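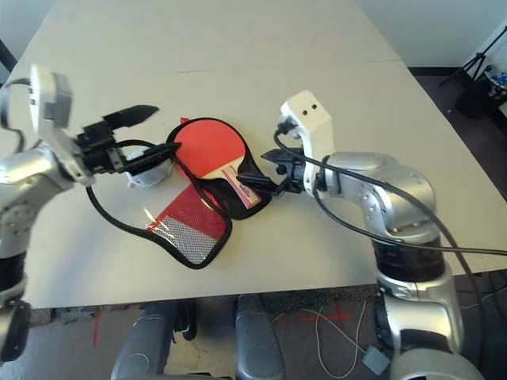
Figure 3. Two-arm handling of a paddle and its soft case. The left gripper holds the upper edge of the case while the right gripper holds the handle.

4.2 Handling rules for soft containers

The Prostano guideline treats a soft container and the object that belongs in it as a single task unit. The reason is practical. A pouch with a fabric opening changes shape whenever it is touched, and a rule written for the rigid object alone gives the operator no help with the part of the task that most often goes wrong. Figure 3 shows the grip assignment required under Rule 6: one arm keeps the opening stretched by its bound edge, and the other controls the rigid object by the handle.

Rule 6 sets three conditions. The holding arm must grip the binding or trim and must not grip a zipper pull, a mesh panel or a printed patch. The moving arm must grip the handle and leave the working surface of the object untouched. Neither arm may release while the other is in motion. An episode that breaks any of these conditions is kept, but it is labeled as nonconforming and left out of the reference set.

We reviewed 322 episodes recorded under the guideline at the Skarska site. Of these, 54 were labeled nonconforming. Most of the nonconforming episodes involved an early release by the holding arm, after which the opening closed on the object. The remaining cases were grips placed on the mesh.

Cable routing is covered separately in Rule 9. Cables at the wrist may rest on the table, but they must stay clear of the path between the two grippers for the full length of the episode. Operators check this before the first episode of a session and again after any change of tool. Floor marks are used to return the base to the same position between sessions - a point on which the earlier Taner draft was silent.

Differences between raters were settled by the procedure in Section 3.4. The Hämäläinen checklist was used without changes, except that its item on lighting was extended to cover glare from glossy surfaces.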